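Bence Takács Is Still Cutting Keys at 68

Bence Takács started at Gál Hardware in Dakcombe when he was 15, sweeping up and sorting screws after school. He is 68 now and runs the back counter four mornings a week.

"Keys pay for the counter," he says. "People come in for a key and remember they need a hinge."

He learned the work from the first owner, who made him file blanks by hand for most of a winter before he was let near the cutting machine. Takács says he still checks every key with his thumb.

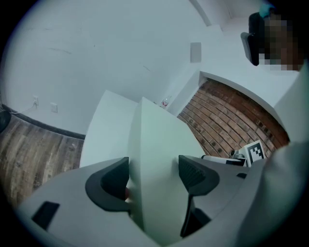 A flat white panel held upright.

The store nearly closed in November, when the roof leaked over the paint aisle. Takács kept taking orders by phone from his kitchen in Wuvudside.

"I had a list and a pencil. Some folks waited three weeks for a lock. They could have driven to Cundov and had it that day."

Business has been steady since the doors opened again on 18th March. Most of his customers are landlords and older homeowners, and he would like to see more young people buying their first tools.

"Buy one good screwdriver," he says. "Borrow the rest until you know what you use."

He has no date in mind for retiring. His wife has asked him to stop lifting the cement bags, and he has agreed to that.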